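My first year in an amateur operetta

In July I signed a paper to join the Rultov Players, and I did not understand what I had signed. I thought it was the list for receiving the newsletter. It was the list for the chorus. When Rima Hijazi telephoned to ask my height and the size of my shoes, I was too polite to tell her about the mistake, and so I became a sailor, and in the second act also a guest at a wedding.

The piece was called The Harbour at Uvance. It is an old-fashioned operetta with a captain, two sisters and a letter which goes to the wrong person. I had seen perhaps three musical shows in my life before this. My wife likes them, and I usually went for the ice cream in the interval.

We rehearsed on Tuesdays and Thursdays in the school hall. The music was difficult for me, but the words were worse. In my language we do not have so many small words between the big ones, and in a fast song they come like gravel. There is one song with the line "if it were not for what the others thought of it", and until the last week I sang it with my mouth and not with my voice. Gun-woo Sung, who stood next to me in the tenors, noticed this very early. He was kind and only sang a little louder on my side.

He also gave me good advice, which I want to write down for other beginners. Learn the consonants first and the tune after. Mark your breaths in pencil. Eat before the rehearsal, not after it, and never a dish with much cheese.
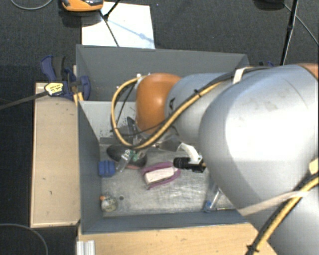
Page last changed: 2024-12-10

The dress rehearsal was terrible. The captain lost his voice on the Monday and spoke his songs in a whisper, with the piano very soft under him. The painted harbour leaned forward and had to be held from behind by two of the bridesmaids, who then missed their entrance. My own jacket was made for a bigger man, and when I saluted, the sleeve covered my whole hand. Rima pinned it ten minutes before the first performance and told me not to lift my left arm higher than the shoulder. I still have a small mark from the pin.

The hall has 200 seats, and on the Friday we sold 152 of them. I know the number from the poster in the foyer, where somebody wrote it with a thick pen and drew a smiling face beside it. From the stage I could see only the first row, and in it my wife, who was looking at the wrong tenor. She told me later that all sailors look the same under a hat.

I made one real mistake. At the end of the first act the chorus must go off to the left, and I went to the right – alone, with my lantern. There is no way back from that side without crossing the stage, so I stood for the whole interval between a ladder and a basket of fishing nets, and I listened to the people talking about their cars. In the second act I entered from there as a wedding guest, still wearing my sailor trousers. The local paper wrote that the chorus had "plenty of character". Gun-woo says this sentence is about me.

On the Saturday it went much better. The captain had his voice again, the harbour stood by itself, and I sang every small word of the difficult song. I think I was even early with two of them.

The next production will be Yupanqui, which is a newer piece with drums and, I am told, a lot of stairs. The auditions are after the New Year. I have already asked Rima to send me the paper, and this time I will read it before I sign.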